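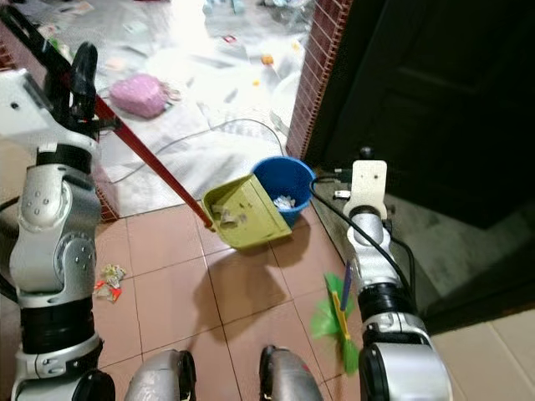
KIKWOOD HOUSE
Floor and Doorway Safety Inspection
Checklist 16, Ground Level, Tiled Hall and Adjoining Room

Form number: 2059
Inspection period: December
Start time: 8:40 a.m.
Inspected by: Ursina Bühler
Received for the building office by: Cyrill Oberholzer
Type of visit: Routine, during cleaning

Ratings used on this form
S = Satisfactory
A = Attention needed, to be corrected before the next routine visit
I = Immediate correction needed
N = Not inspected on this visit

Items rated A or I must have a comment. Comments are optional for all other items.

PART 1. WALKING SURFACES

1.1 Tiled floor level, with no tiles standing proud of the surface
Rating: S
Comment: Reddish-brown square tiles with light grout. Checked by foot and with the short straightedge from the doorway to the far wall.

1.2 Grout sound
Rating: S
Comment: Two joints near the far wall were refilled after the previous visit. The repair is holding.

1.3 Floor free of litter and loose material
Rating: A
Comment: A small pile of crumpled wrappers was on the tiles on the hall side of the doorway. Sweeping was in progress. Swept piles should be picked up before a second area is started, and they should be kept out of the line of the doorway at all times.

1.4 Change of flooring at the doorway safe to cross
Rating: S
Comment: None.

1.5 Temporary floor coverings flat and secured
Rating: A
Comment: White plastic sheeting is laid over the light floor of the adjoining room. Sheeting is permitted under the house rules for short periods, but the edge nearest the doorway must be taped down along its full length. The building office has agreed to supply tape. Sheeting that has torn is to be replaced and not patched.

1.6 Floor dry
Rating: N
Comment: To be checked after mopping on the next visit.

PART 2. DOORWAY AND ROUTE OUT

2.1 Door opens fully and stays open without a wedge
Rating: S
Comment: The dark wooden door was open during the inspection. Hinges were oiled in the fall.

2.2 Clear width through the doorway maintained
Rating: A
Comment: The bucket was on the tiles just in front of the door edge. Cleaning equipment may stand in the hall while it is in use, but it should be set to one side, and a person leaving the room should be able to walk through without stepping around or over it. The required clear width on this route is 42 inches.

2.3 Cords and cables kept off the walking route
Rating: I
Comment: A gray cord runs in a curve over the floor of the adjoining room toward the doorway. It must be rerouted along the wall or covered with a cord protector. This item was raised on the previous form as well and was then rated A. The rating has been increased under the repeat-finding rule.

2.4 Bags and personal items stored off the floor
Rating: A
Comment: A pink bag was on the floor of the adjoining room, and small items were scattered over the sheeting. Users of the room are asked to hang bags or put them on the shelf before cleaning begins. See also the comments under Part 5.

2.5 Lighting adequate on both sides of the doorway
Rating: S
Comment: The room is bright. The hall door was in shadow and the hall light should be switched on for the whole of the cleaning period.

PART 3. CLEANING EQUIPMENT

3.1 Broom handle firmly attached and free of splits
Rating: S
Comment: Red handle. Tightened by one half turn at the time of inspection.

3.2 Dustpan in good condition
Rating: S
Comment: Yellow-green plastic. The lip is straight and meets the tile cleanly.

3.3 Hand brush in good condition
Rating: S
Comment: Green bristles. Suitable for corners and for the foot of the door frame.

3.4 Bucket sound, stable and suited to its use
Rating: S
Comment: The blue bucket is accepted for dry waste. It must not be used for mop water and dry waste in turn. A second bucket of a different color has been ordered through Vendis.

3.5 Long-handled tools returned to wall clips after use
Rating: A
Comment: One clip in the hall closet is broken. Until it is replaced, long-handled tools are to be laid flat on the closet floor with the door shut, and are not to be leaned in the hall overnight.

3.6 Cleaning products labeled and closed
Rating: S
Comment: All products in the hall closet carry the Desedeo supplier label and a hazard sheet is filed in the binder.

PART 4. WASTE

4.1 Dry waste placed in a suitable container
Rating: S
Comment: Crumpled paper waste was in the bucket. Dustpan contents are tipped at the rim with the pan held low, as set out in the cleaning instructions.

4.2 Container not overfilled
Rating: S
Comment: Waste is not to be pressed down by hand or foot.

4.3 Sharp or broken items kept apart from paper waste
Rating: S
Comment: No sharp items were found in the sweepings checked. The rigid container remains on the closet shelf.

4.4 Waste taken out at the end of the cleaning period
Rating: N
Comment: The inspection closed before the end of the period. Waste goes to bin 77 in the Chornovol Street yard.

4.5 Cloths and paper sorted correctly
Rating: A
Comment: Reusable cloths have been found among paper waste on several occasions this season. Staff should check any cloth before it goes into the bucket. Cloths that can be laundered go into the closet hamper.

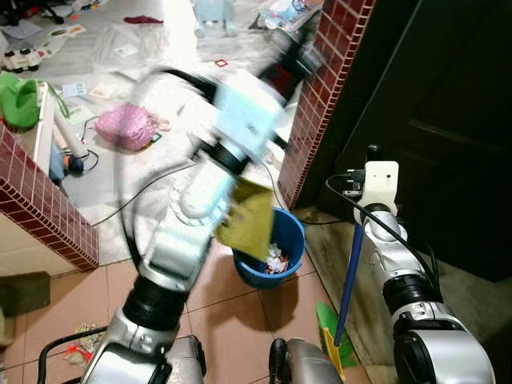
Cyrill Oberholzer replied in writing that the building office accepts item 4.5 but asks for it to be applied with some judgment. In his view a cloth that has been used on grease or on an unknown spill should be thrown away the first time, and the hamper should not become a place where doubtful cloths are left for somebody else to decide on. He also asked whether item 2.2 could allow a bucket within the clear width for the few minutes it takes to empty a dustpan.

Inspector's response: The first point is accepted, and the cleaning instructions will be amended to say that cloths used on grease or unknown spills are discarded. The second point is not accepted in full. Sweepings may be gathered at the doorway, but the bucket should stand beside it. Where the hall is too narrow for this, a second person should be told that the route is partly blocked.

PART 5. FURTHER COMMENTS

5.1 The room users' group asked for two more hooks by the shelf, at a height that children can reach. The inspector supports this request. Fixing height to be agreed with the building office before any drilling.

5.2 The wording of the notice inside the hall closet is out of date and still refers to the old mop store. A new notice should be posted.

5.3 Comment received by e-mail from the evening cleaning shift: the tape supplied last time left a residue on the light floor and took a long time to remove. A low-tack tape is requested. Building office to confirm.

PART 6. ACTIONS

Item 2.3: Reroute or cover cord. Building office. Same day.
Item 1.3: Remind cleaning staff about swept piles. Ursina Bühler. Within one week.
Item 1.5: Supply low-tack tape and secure sheeting. Building office. Within one week.
Item 2.2: Mark a standing place for the bucket beside the doorway. Ursina Bühler. Within two weeks.
Item 2.4: Notice to room users about bags and small items. Building office. Within one week.
Item 3.5: Replace broken clip. Building office. Before the next routine visit.
Item 4.5: Amend cleaning instructions. Ursina Bühler. Before the next routine visit.

Overall result: Conditional pass. Item 2.3 to be rechecked separately.

Copies: building office, hall closet binder.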